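Prillberg clothing swap moves to old library hall

Doors open at 9 a.m. for the February swap, and organizers say get there early. Last year 766 people came thru and the good coats were gone by noon.

Same rules as before. Bring up to 40 items, clean, no rips. Take home as many as you brought. Anything left over goes to the Nomville shelter store.
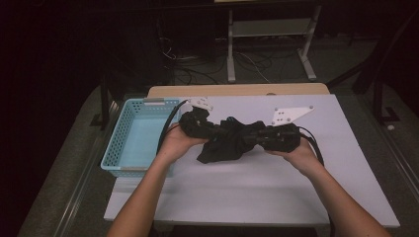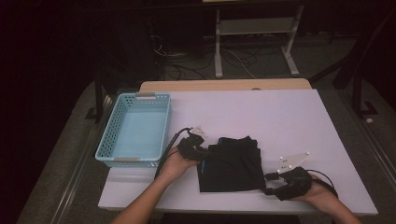
Black cloth over a white table, in both.

Hui-mei Ho wants the kids' sizes kept in their own room this time, saying parents with strollers could not get near the racks last year and some just gave up and left. She also asked for a later closing hour for people on shift work – no decision on that yet.

The swap took in 3,591 pieces last year, up from 2,000 the year before. Shoes are back, winter boots too. No underwear, no pillows.

Parking is behind the Cheung building, enter from the north side. The front lot is closed for paving. Drop-off the evening before, 5 to 8 p.m., side door only. Bags will not be returend.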